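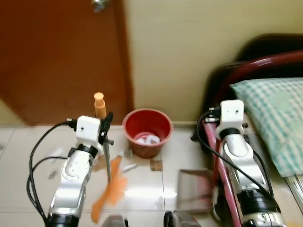
Tenants at Merncombe, the rooming house on the edge of Bukstead, will have their wastepaper collected separately beginning in October. The building has 100 rooms, and until now everything has gone into the same dumpsters behind the laundry.

Under the new arrangement, paper should be put out by 7 in the morning. Food waste and bottles still go down to the yard.
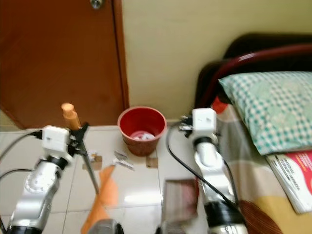 Floors are the other part of the change. House manager Norbert Krajčí said litter dropped in the rooms and swept into the hallways has blocked two drains this year. Most of the rooms were retiled over the summer, and the glossy white tile shows every scrap, so tenants are asked to pick up paper before they mop. Long-handled tongs can be borrowed from the front desk. 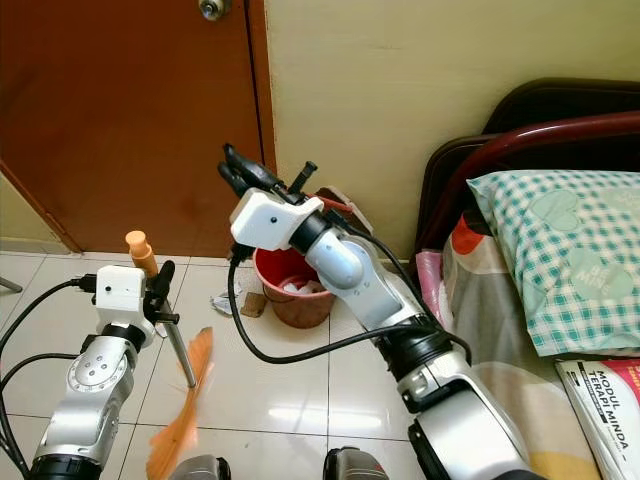 1 min read

The tile work was done by Gajdoš, a contractor from Rikent, at a cost of around $400 a room. Doors and baseboards were left as they were. Eduard Doležal, who runs the front desk in the evening, is keeping a list of rooms with loose doorknobs or cracked grout. Repairs on that list will start after the first paper collection.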